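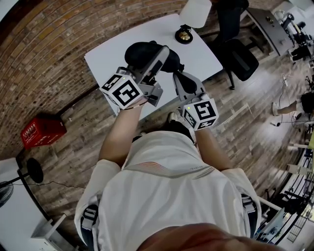 Plirell Repair Evenings: Frequently Asked Questions

Last updated 10/12/24

What can I bring?
Small things from home that one person can carry. Lamps, toasters, bags, clothes, chairs with a loose seat. Please, no microwaves and no gas heaters.

How many items can I bring?
Two for each visit. If there is no line after the second one, you may ask at the desk.

Do I have to pay?
The repair is free. Spare parts you pay at cost price. For parts above 80 dollars we always ask you first.

Must I stay during the repair?
Yes. We repair together with you, and we do not keep items overnight.

Where do you meet?
In the Maihi building, second door from the parking lot. The elevator works until 9 p.m.

Can you fix a Teltitel radio?
Often yes, if you bring also the power cord. For the older models we have no more buttons.

What if my item cannot be repaired?
You take it home again. The recycling yard on Sisance Road accepts most electrical things.

Are you open in the summer?
We close at the end of June and open again when the schools start.

Can I help, even if I am not a technician?
Of course. We need people for sewing, for the desk and for coffee. Write us a short message with the evenings you are free.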